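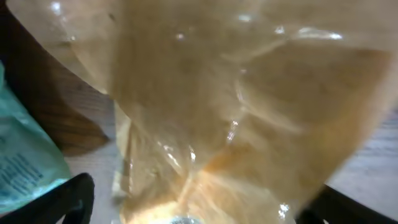
February, second notebook, bag task continued

Started at 9:40. Room light same as before, table not moved. I write this entry longer than usual, so that Sum-yee Wan can take over the leader arm without asking me everything by message.

The task is still "grasp the bag at the neck, lift, put it down in the tray." We show it by remote control: one person holds the leader arm, the follower copies, and the wrist view and joint angles are recorded together. The follower is the Estoseck with the short black fingers. I tried the long ones earlier in the week and I don't want to go back to them, they bend when the bag pulls to the side.

Count at the beginning of today: 444 episodes kept. I did not delete any old ones, but see the note about naming at the end.

Approach

My habit until now was to come down fast and then correct near the neck. When I replayed the older episodes I could see how bad this is as teaching. The wrist view is full of shaking in the last part, and the policy learns the shaking. It goes down, hesitates, moves left, moves right, and closes on nothing. So today I tried to do the demonstration as I would do it for a person who is learning: stop high, look, turn the wrist until the gathered part is between the two fingers, and only then go down straight.

The difficulty is what the wrist camera sees when we are so close. The plastic fills nearly everything. The only good landmark is the place near the bottom where the film is bunched together, and it is small compared to all the rest. The wrinkles make white glints, and these jump when the wrist turns even a little. If I were a network I would also look at the glints, they are the brightest thing there. Vukadinović wrote in his margin note that we should use a polarizing filter. Maybe. I would first like to move the lamp, it costs nothing.

Through the plastic everything is amber, and the edge between "bag with bread-like thing pressed in it" and "bag with only air in it" is hard to find by color. By hand I feel the difference immediately. With the leader arm I feel nothing, because our force feedback is switched off since the firmware update. I had to learn it by eye: where the film has the thick vertical fold it is safe to close, where it is smooth and tight there is something behind it.

Closing

Closing speed was set to 125 on the Galtumbridge controller (its own units, I never found the table for conversion). I left it there. Slower looks nicer but the bag slides out to the front. Faster, the film makes a small jump when it is touched and the fold goes out of the fingers.

One thing to be careful with: the small silvery-white round piece at the gathered part. I don't want the fingers to close on it. It is hard and the rest is soft, so the grip becomes crooked and the bag turns during the lift. Please close above it, on the bunched film. If you notice too late that you have it between the fingertips, open, go up again to the looking height, and mark the episode as bad. Do not repair it in the middle of the demonstration. I did this 2 times today before I noticed I was doing it, and I marked both.

The green package at the left

We keep the pale green package next to the bag for now. My first wish was to take it away and have a clean table, but then the policy only works on a clean table. The left finger passes over its lower part during the approach. This is allowed. Pushing it is also allowed, a little. What I don't want is that the left finger goes under it, because then the package comes up together with the bag and we have a very confusing episode — the label says success and the tray has two things in it.

The operator should not try to avoid the package by making a big curve from the right. I see that some of the older episodes have this curve and some don't, and I think the policy makes an average of the two and lands in the middle of the bread. For consistency: straight down, always, with the wrist turned first.

The brown wooden piece behind stays also. It does not take part in anything, but it is in the background of all the kept episodes and I don't like to change two things in the same week.

Lifting

After closing, wait one full breath. Then lift vertical. The waiting helps me later to cut the episode into phases, because the joint speeds go to zero and the script finds it by itself. Without the pause I must look for the cut by hand, and it takes the whole afternoon.

During the lift the weight swings. My reflex is to compensate with the leader arm, and this makes it worse, the follower is late by a short time and I push always in the wrong moment. Better to hold still and let it finish swinging. It feels wrong to do nothing, but the recording is much better.

Training on the new ones

At 13:15 I started a short run with only the straight-down episodes. Stopped it at step 2141 to look, and let it continue after. At this point it already turned the wrist to the correct side when the bag was placed as in the demonstrations. It did not go down far enough. The fingers closed in the air over the fold, very politely, and then the arm lifted nothing to the tray. I see this also with the older checkpoints, so I don't blame the new episodes.

I looked at step 3139 before going for tea. Height is better. It took the film in the fingers on the first attempt, then on the next one it took it too far to the right, and the bag was dragged instead of lifted. I don't want to write any percentage here, it was a few attempts only and I was choosing the bag positions myself, so it is not a measurement.

What I suspect: all my demonstrations have the neck pointing to the operator. I put the bag back like this without thinking, it is simply how the hand puts it. So the wrist never needs to turn very much. Sum-yee, when you do your part, please put the bag back in a lazy way. Throw it gently. Also turn it over sometimes, the folds change completely and the fold at the neck can be flatter.

Leader arm problems

Wrist joint of the leader has some play again. I tightened the small screw with the 2 mm key, it was good until lunch. If the follower's wrist trembles when you hold still, stop and tighten. Don't record with the trembling.

The foot pedal: one press starts, one press stops, but a long press discards. I lost one beautiful episode with this. Wear shoes with thin sole or press with the toe only.

The USB cable of the wrist camera must go behind the elbow. If it goes in front, it pulls at the lowest point and the view rotates a little.

Naming

New episodes go in the folder wurau_neck_straight. The old folder is only wurau_neck, leave it as it is. Please don't mix them, even if the old ones look good. I would like to compare the two properly, with the same number of episodes, and then decide if we throw the old ones away.

To do

— move the lamp to the left side and record a small set, same positions
— ask Vukadinović if he still has the filter, and which thread
— find the unit table for the closing speed
— force feedback: try the older firmware on the spare controller first, not on this one
— script for the phases sometimes cuts at the looking height also, because I stop there too. Needs a condition on the finger opening.
— replace the bag when the neck becomes too soft. Keep the old one in the drawer, for testing.

17:50, arm parked, power off at the wall. Leader arm is in its holder with the wrist screw tight. The training run continues overnight on the machine under the window, please don't restart it.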